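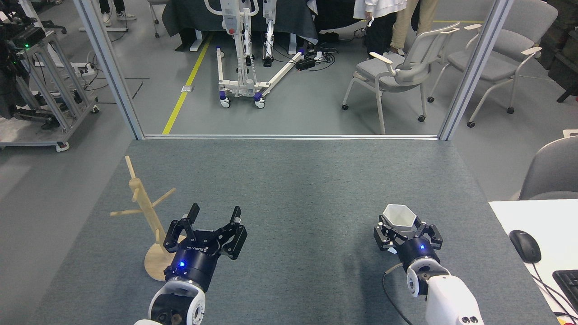 Wundermont Releases Zusaline Mug Tree and Hexagonal Cup Set for Small Kitchens and Shared Offices

PURKHOLM – Wundermont, a maker of small wooden storage goods for the kitchen, has released the Zusaline, a countertop mug tree sold together with a set of small hexagonal cups. The set is available from August through the company's own store and through the Espinoza chain of housewares shops.

The Zusaline stand consists of a round base, a vertical post and four pegs, all in light wood. The pegs leave the post at different heights and in different directions, so that a cup can be lifted off without touching the one next to it. Each peg is angled upward and will hold a cup by its handle or, in the case of a cup without one, upside down over the end of the peg.

The cups are white, with six flat sides and an open top. The flat sides keep a cup from rolling when it is laid down and allow several to be stored edge to edge in a drawer. The cups are safe for the dishwasher. The stand is not, and should be wiped with a damp cloth and dried.

"Most mug trees are drawn for large mugs with large handles," said Chinyere Okonkwo, head of product at Wundermont. "Our customers were hanging small cups on them and the cups slid to the post and knocked together. We changed the peg diameter and the angle, and we left the base heavy enough that the stand stays put when only one side is loaded."

Peg angle was set after a series of loading trials at the company's Purkholm workshop. Cups were hung and removed 300 times on each peg, first with the stand on a bare surface and then on carpet and cloth. Wundermont made 2 changes as a result: the joint between peg and post was deepened, and the underside of the base was relieved at the center so that it rests on its outer rim. The second change reduced rocking on soft surfaces.

The stand ships in two pieces. The post threads into the base by hand and needs no tools or glue. Assembly takes around 7 minutes, including unpacking. The post should be tightened again after the first few weeks of use, as wood moves slightly with changes in humidity.

The set is priced at $79 and includes one stand and four cups. Replacement cups are sold singly. Replacement pegs are not offered – a stand with a damaged peg can be returned for a new post under the standard warranty.

Espinoza shops will carry the set in the coffee and tea section. Orders placed through Wundermont ship from Purkholm.

Press samples and dimensional drawings are available on request from the Wundermont press office.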